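Drurnthorpe library clears its lost property before the winter break

The lost property cupboard at Drurnthorpe Library will be emptied, sorted and closed for the season by the first week of December, and residents who have left something behind are being asked to come in before then.

Staff began going through the shelves in November 2025. The cupboard, next to the rear stairs, had not been fully cleared in two years, and the door no longer shut. Anything handed in at the front desk, left in the study rooms or forgotten after an event in the Marchal Room has gone into it.

"We get the umbrellas and gloves you would expect," said Annick Perrin, who manages the branch. "We also get kitchen things, because people bring food to the evening groups and go home without the dish. Desk things get left in the study rooms during exam weeks. After a while it all ends up in one heap."

The sorting is being done at a table in the work room on the ground floor. Items are put into one of three groups: things with a name or phone number on them, things in good condition without a name, and things that can only be recycled or thrown out. Owners in the first group are being called or sent a letter.
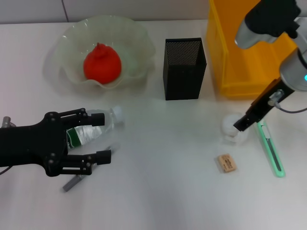 Food and drink are handled separately. Bottles and other drink containers are emptied and recycled the same day, and fresh food is not kept overnight. Medicines go to the pharmacy on Fester Street, which has agreed to dispose of them. Keys, bank cards and phones are locked in the office and will stay there after the cupboard is closed.

Everything else can be claimed at the front desk during normal opening hours. Visitors will be asked to describe the item and say when and where they think they left it. There is no charge. For anything that looks valuable, such as jewelry or a watch, staff may ask for a photo or a receipt.

People do not need to come in person. A friend or family member can collect an item with a signed note from the owner, and the desk will hold a claimed item for 15 days. The library will not mail things out, and it will not send pictures of items by email.

Unclaimed household goods will be offered at a giveaway table in the Marchal Room once the claim period is over. Bowls, storage bins, pen holders and other office supplies will be free to anyone who can use them, with a limit of five items per person. Coats, scarves and hats in wearable condition will go to the Stinberg Road clothing bank. Books that do not belong to the library will be added to the sale cart by the entrance, where paperbacks are priced at $2.

Anum Farooqui, a reader who uses the study rooms most weeks, got back a calculator she had lost in the spring.

"I had already bought another one," she said. "I only asked because I saw the sign on the door. My brother is going to have the old one."

Perrin said the branch would change how it stores lost items after the break. Each one will get a tag with the date it was found, and the cupboard will be checked once a month. Food containers will have a shelf of their own near the desk, where members of the evening groups can look for them without asking. She also asked that people put a name on dishes and boxes they bring in. Masking tape is fine, she said, and there will be a roll at the desk.

The work room is closed to the public while the sorting goes on. Groups that normally use it have been moved to the Marchal Room, and the small meeting room upstairs can be booked as usual. The copier has been moved to the hallway outside the children's section.

Questions about a lost item can be left at the front desk or by phone during opening hours.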